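Plindemstead Robotics Club - Gripper Project

Year two of the Imer hand-held gripper project, led by Rozália Sipos. Members work in pairs on sorting packaged goods into trays. Each pair logs 300 picks before the July review.
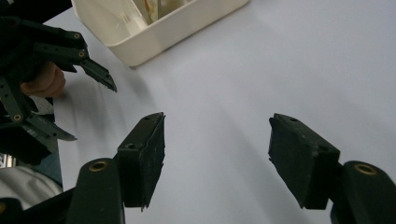
Two hand-held grippers at the white work surface.

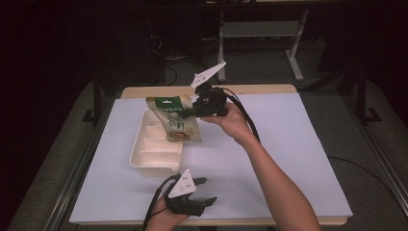 Deok-su Ma is revising the jaw drawings - finger pads are now held at 4 mm spacing on the print bed. Parts lists are with Ha-rang Kong.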